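Guides > Hand-Held Collection > Getting Started

Section 4. Recording your first demonstrations

By now your two Skestis grippers should be charged, paired with the recorder, and wearing their marker cubes or plates. If they aren't, please go back to Section 3 and don't feel bad about it, as we've all skipped ahead at some point. What follows covers the part that most people enjoy, which is picking things up and putting them down again while Sindach takes notes.

4.1 Laying out the task

1. Choose a task you could explain to a friend in one breath, such as moving a small thing onto a plate. Save the fancier ideas for later on!
2. Clear a path for the cables before you start.
3. Put both grippers on and open and close each one a few times, nice and slowly, until the jaw reading on the recorder settles.
4. Hold the grippers up so that the markers face the head camera, and wait for the tone.

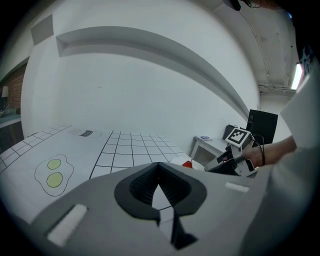 5. Press Record, count to two in your head, and begin. That little pause gives the software a clean starting point, and it gives you a chance to breathe.
6. Do the task once, all the way through, at the pace you'd use if you were handing something to a child.
7. Bring both hands back to where they began and press Stop.

Note: One clip holds one try. If you fumble, finish the motion anyway and tag the clip "Retry" afterward. Sindach keeps those in a separate folder, and they do come in handy.

4.2 Small and slippery things

Rounded objects like to roll out from between the pads, so come in level, close until you feel the pads touch, and then close a hair more. Plants and anything else with soft parts should be held by the pot or base.

CAUTION: Keep your fingertips clear of the jaw hinge while closing. 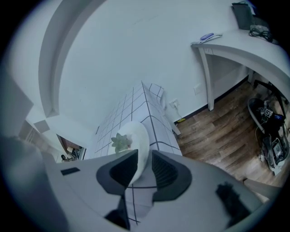 Vlad wrote to us from Burnville that slowing down on the approach did more for the results than any setting in the menu, and that the first 15 clips of every session were best treated as a warm-up and left out of training. We've since taken up the habit ourselves.

4.3 How many clips are enough?

For a single simple task, plan on 2,000 good clips, spread over as many days as you like. Shift the objects a little between tries, and turn them now and then, so the system doesn't learn just one spot on the table. Working on the floor is fine too, provided the head camera can still see both markers when you bend down.

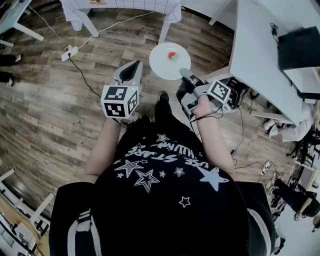 8. After every 21 clips, stop and play one back. Check that the marker outlines stay green the whole way through.
9. If an outline flickers, wipe the marker with a dry cloth and move any lamp that shines straight on it.
10. Name the session, choose Save and Close, and leave the recorder switched on until the light goes steady.

Note: Long sessions make for tired wrists and sloppy clips. Please do take breaks, and swap with a partner if you have one. Uploading is covered in Section 5.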